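Vukex Handgreifer VX-2 - Aufbau, Pflege und Ersatzteile

Artikelgruppe: Handgeführte Greifer
Bestellnummer Grundgerät: 502
Lieferumfang: Greiferkörper mit Handgriff, Fingerpaar Standard, Kamerahalter, Schraubensatz, Innensechskantschlüssel, Einstelllehre
Passend für: Wechselfinger der Reihe Tridine, Kabelsatz Benkirane

Der VX-2 ist unser handgeführter Parallelgreifer für alle, die Greifbewegungen erst einmal von Hand vormachen wollen, bevor ein Arm sie übernimmt. Man hält ihn am Griff, drückt den Hebel, und die beiden Finger fahren gegeneinander. Die Kamera sitzt oben auf dem Halter und schaut immer auf die Fingerspitzen. Wir arbeiten in der Werkstatt jeden Tag mit dem Gerät und freuen uns immer noch, wie fein man damit zufassen kann - eine Unterlegscheibe vom Tisch aufnehmen, ein Kabel umlegen, einen Würfel drehen, das geht nach kurzer Eingewöhnung erstaunlich gut!

Auf dieser Seite steht alles, was man für Aufbau, Einstellung und Pflege braucht. Sie ersetzt das alte Beiblatt zum VX-1. Wer noch einen VX-1 hat, kann die Abschnitte über Reinigung und Schrauben trotzdem verwenden, nur der Kamerahalter ist ein anderer.

Auspacken und erster Aufbau

Greiferkörper und Finger kommen getrennt verpackt. Bitte zuerst den Körper auf eine saubere, ebene Fläche legen und den Hebel ein paarmal ohne Finger durchdrücken. Die Schlitten sollen über den ganzen Weg gleichmäßig laufen. Hakt es an einer Stelle, sitzt meistens noch ein Rest vom Transportschaum in der Führung. Mit einer Pinzette herausziehen, nicht mit Druckluft hineinblasen.

Dann die Finger ansetzen. Links und rechts sind spiegelbildlich, man kann sie also nicht vertauschen, ohne dass es sofort auffällt. Jeder Finger wird erst mit der unteren Schraube gefangen, dann mit der oberen, beide nur handwarm. Jetzt den Hebel langsam schließen, bis sich die Greifflächen berühren, und in dieser Stellung anziehen. So richten sich die Finger aneinander aus und man spart sich das spätere Nachjustieren.

Der Kamerahalter kommt zuletzt dran. Er hat ein Langloch, damit man den Abstand zu den Fingerspitzen verschieben kann. Wir stellen ihn so ein, dass beide Finger von unten symmetrisch ins Bild kommen und oben noch genug Tisch zu sehen ist. Eine kleine Markierung mit dem Lackstift am Langloch hilft beim Wiederfinden, wenn der Halter einmal abgenommen werden muss.

Finger einstellen

Die Einstelllehre ist ein kleiner Blechwinkel und liegt im Beutel mit den Schrauben (gern übersehen). Sie wird zwischen die Finger gehalten, der Hebel sanft geschlossen. Liegt die Lehre auf beiden Seiten flächig an, ist alles gut. Sieht man oben oder unten einen Lichtspalt, die obere Schraube des betreffenden Fingers eine Vierteldrehung lösen, den Finger nachdrücken, wieder anziehen.

Yufang Zou aus unserer Montage hat dafür eine Reihenfolge, die wir inzwischen alle übernommen haben: immer den linken Finger zuerst, komplett fertig machen, dann erst den rechten. Wer zwischen beiden hin- und herwechselt, stellt gern den einen Fehler mit dem anderen ein und wundert sich später über schief gehaltene Teile.

Für den Haltetest nehmen wir etwas mit geraden, parallelen Flächen. Ein Zauberwürfel ist dafür wunderbar geeignet, weil man an seinen Fugen sehr schön erkennt, ob er gerade sitzt, und weil eine schlecht gehaltene Lage sich in der Hand gleich bemerkbar macht. Würfel mittig fassen, anheben, den Greifer nach links und rechts neigen, wieder absetzen. Er darf dabei weder wandern noch kippen. 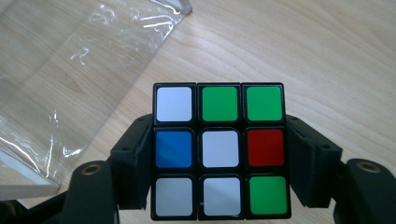
Würfel zwischen den Fingern des Handgreifers; unten links und rechts die Messinggewindeeinsätze in den Armen.

Wandert der Würfel nach unten heraus, stehen die Finger an den Spitzen zu weit auseinander. Dreht er sich um die Querachse, wird er zu weit oben oder zu weit unten gefasst, oder eine Greiffläche ist verschmutzt. Im zweiten Fall erst putzen und dann noch einmal probieren, bevor man an den Schrauben dreht. Ein glatter Kunststoffwürfel verzeiht übrigens weniger als ein Holzklotz. Was mit ihm klappt, klappt mit den meisten anderen Teilen auch.

Gewindeeinsätze

In den Armen sitzen Gewindeeinsätze aus Messing. Sie machen den VX-2 so angenehm im Alltag: Man kann Zubehör oft an- und abschrauben, ohne dass das Gewinde im Kunststoff ausleiert. Trotzdem ein paar Regeln, denn wir bekommen ab und zu Arme mit herausgezogenen Einsätzen zurück.

Schrauben immer von Hand ansetzen und die ersten Gänge ohne Werkzeug drehen. Kein Akkuschrauber. Keine Schraubensicherung der festen Sorte, die mittelfeste genügt und auch davon nur ein Tropfen. Längere Schrauben als die mitgelieferten drücken am Grund des Lochs auf den Kunststoff und heben den Einsatz langsam heraus. Man merkt es daran, dass der Messingring nicht mehr bündig ist.

Ein leicht angehobener Einsatz lässt sich retten. Schraube entfernen, Arm abnehmen und fest auflegen, Lötkolben mit passender Spitze ansetzen und ohne Kraft warten, bis der Einsatz von selbst nachgibt. Dann mit einem flachen Metallstück bündig drücken und abkühlen lassen. Guilan Jiang macht das bei uns im Service und rät, lieber mit niedriger Temperatur anzufangen und geduldig zu sein. Dreht sich der Einsatz mit, ist der Sitz hinüber, dann bitte den Arm tauschen.

Reinigung

Die Greifflächen nach jedem längeren Einsatz mit einem fusselfreien Tuch und etwas Isopropanol abwischen. Fett von den Händen ist der häufigste Grund für rutschende Teile, Staub von Kartons kommt gleich danach. Aceton und Bremsenreiniger greifen die Oberfläche an und haben am Greifer nichts verloren.

Die Führungen brauchen wenig Aufmerksamkeit. Einmal im Monat den Hebel ganz öffnen, die Stangen trocken abwischen, einen Hauch Trockenschmierstoff aufbringen und ein paarmal durchfahren. Öl bitte nicht, es sammelt Abrieb und landet früher oder später auf den Fingern und damit auf allem, was man greift.

Die Linse der Kamera mit einem Optiktuch reinigen, aber erst pusten, dann wischen. Glänzende Folien und Verpackungen auf dem Arbeitstisch geben im Kamerabild helle Reflexe. Bei diffusem Licht fallen sie schwächer aus, und wer eine feste Belichtung einstellt, hat weniger Schwankungen.

Prüfung vor der Schicht

Bei uns hängt dieser Ablauf neben der Werkbank, er ist schnell erledigt:

Hebel durchdrücken, auf Haken und Spiel achten
Fingerschrauben mit dem Schlüssel antippen, nur prüfen
Einsätze mit dem Fingernagel auf bündigen Sitz abtasten
Greifflächen wischen
Kamerahalter gegen die Lackmarkierung vergleichen
Würfel greifen, neigen, absetzen
Kabel am Griff auf Knickstellen ansehen

Wenn die Kameraposition nicht mehr zur Markierung passt, unbedingt vor der ersten Aufnahme korrigieren. Aufnahmen mit verschobenem Halter passen nicht zu den früheren, und im Nachhinein lässt sich das nur mühsam ausgleichen.

Störungen und Abhilfe

Hebel geht schwer: Führungen reinigen wie beschrieben. Bleibt es dabei, die Rückholfeder kontrollieren. Sie kann nach einem Sturz aus ihrer Nut gesprungen sein und lässt sich mit einem kleinen Haken wieder einhängen.

Ein Finger läuft nach: Kupplungsstück zwischen den Schlitten lose. Abdeckung öffnen, Madenschraube nachziehen, Lehre anlegen, fertig.

Finger hat nach einem Sturz einen Riss: Nicht kleben. Geklebte Finger geben unter Last nach und verfälschen die Griffweite. Das Standardpaar ist schnell getauscht und kostet nicht viel.

Kamerabild zittert: Klemmschraube am Halter prüfen, danach die Zugentlastung. Häufig zieht einfach das Kabel am Gehäuse. Der Benkirane-Kabelsatz hat einen abgewinkelten Stecker, damit ist dieses Problem bei uns verschwunden.

Wechselfinger

Neben dem Standardpaar gibt es die Tridine-Finger in schmaler und in langer Ausführung. Die schmalen sind toll für Stecker, Stifte und kleine Schrauben. Die langen reichen in Schachteln und Becher hinein, wollen aber mit weniger Handkraft bedient werden, weil sie sich an den Spitzen etwas aufbiegen. Nach jedem Wechsel gehört die Lehre wieder dazwischen, auch wenn man meint, alles sitze wie vorher.

Wer eigene Finger konstruiert (wir finden das großartig und sehen gern Fotos davon!), bekommt auf Anfrage das Lochbild der Aufnahme. Bitte die Anlagefläche plan halten und an den Schraubenlöchern nicht mit Material sparen.

Ersatzteile

502-F Fingerpaar Standard, schwarz
502-A Arm links oder rechts, mit Einsätzen
502-E Beutel Messingeinsätze, 17 Stück
502-S Schraubensatz komplett
502-R Rückholfeder
502-L Einstelllehre
502-K Kamerahalter mit Klemmschraube

Die Arme liefern wir mit bereits eingesetzten Gewinden. Beim Bestellen bitte die Seite angeben, gemessen aus Sicht der Person, die den Griff hält.

Service

Geräte zur Überholung bitte mit Fingern und Kamerahalter einschicken, dann können wir alles zusammen einstellen. Im Paket genügt ein Zettel mit ein paar Worten zum Fehler. Für den Versand innerhalb der Werkstattkette ist Nirkier zuständig, die Versandtasche liegt dem Grundgerät bei. Im September ist der Service durchgehend besetzt.

Stand dieser Seite: Donnerstag, 27. August 2026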